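5/28/19

Sason cell, Franka arm, simulated kitchen counter. Writing this up while the kettle boils, as otherwise I shall forget half of it and whoever picks up the cell next will be left guessing at what I changed.

The trouble was the same old one from the Conceição scene. The arm came down nicely over the cup every time, the fingers closed, and then the cup crept sideways as if somebody had buttered it. I spent most of the morning blaming the friction value, and I'm a bit ashamed of that, having blamed it last September as well and been wrong then too. Friction is back where it was, so please leave it alone!

What I did find was that the collision shape on the cup was still the one we brought over from Sedon, and it was a straight cylinder. The cup we draw is tapered, wider at the rim, so the fingers were meeting something that didn't match what we were looking at. I've made a new shape that follows the taper and saved it beside the old one (the old one has "straight" in its name now, don't delete it, the Gadis runs still call for it).

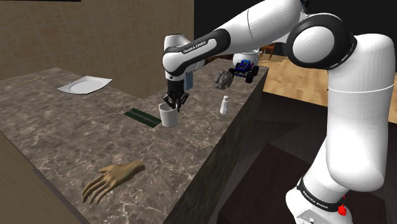

While I was in there I went over the gripper settings too. Closing force is down from 55 to 25, and the solver gets 2,000 steps to settle before the first move, which makes starting up a little slow but stops the small objects jittering when the scene loads. The toy truck was the worst for that, bless it, with those great fat tyres.

I also re-zeroed the wrist. It had a slight lean on it when pointing straight down, hardly anything, but enough to bring one finger to the rim before the others. I ran the approach 3 times afterwards and was happy with the way it came in.

Still to do: the plate wants the same treatment as the cup, and those raised corners are going to be fiddly. The bottle I haven't touched. If you change the counter height for any reason, run the wrist check again before you trust anything, and write the new height in the margin here, please, next to mine.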